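**Topic: Glaze crazing on daily-use plates – fit problem or cooling problem?**

**osedard_kiln** – Fri 10 December

Switched from the old clear to Tindall satin in May. Same body, same schedule to 1041 °C. Out of 22 dinner plates, nine have crazed after a few weeks of normal use. Bowls from the same firings are fine. Is this fit, or am I opening the kiln too early? I crack the lid at 100.

**slipcast_rw**

Fit. Cooling speed below 200 only shows you what was already there. Add silica to the glaze or change the body.

**hwainwright**

Disagree in part. If it were purely fit, the bowls should craze too. Check thickness first. Plates get flooded in the well because people pour and tilt, and a thick coat crazes before a thin one does.

What's the absorption of the body at that temperature? A porous earthenware takes up moisture, swells, and puts the glaze in tension months later. No cooling schedule fixes that.

**slipcast_rw**

Moisture crazing would hit the bowls as well. Same clay.

**hwainwright**

Only if they get the same use. Plates go through the dishwasher daily, bowls in most houses don't. Unglazed foot rings are also wider on plates.

**osedard_kiln**

Absorption is higher than I'd like, I never measured it properly. Feet are unglazed. Most of the crazed ones are dishwasher plates, yes.

**mudflat**

I had the same with Skevcombe red. Went up two cones on the bisque, kept the glaze firing where it was. Crazing stopped. Pinholes got worse for a while.

**hwainwright**

Higher bisque is the first thing I'd try too. For comparison, my own daily set is a Plundetti commercial glaze over a talc body, no crazing so far.
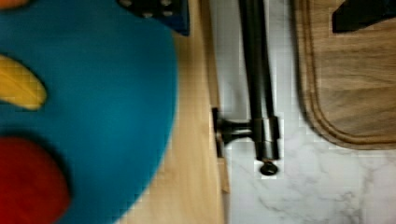
Do a boil and ice water test on three plates and three bowls before you change anything. Three cycles, ink rubbed in after each one. If unused plates craze and unused bowls don't, it's thickness. If both survive, look at moisture.

**slipcast_rw**

Ice water tests are harsher than any kitchen. I'd still add the silica.

**osedard_kiln**

Will run the test on unused stock first, then the bisque change. Silica after that – one variable at a time.

– Hayley, what thickness do you aim for on flatware?

**hwainwright**

Thinner than the label says. Scratch through the dry coat with a pin, compare well and rim. They should match.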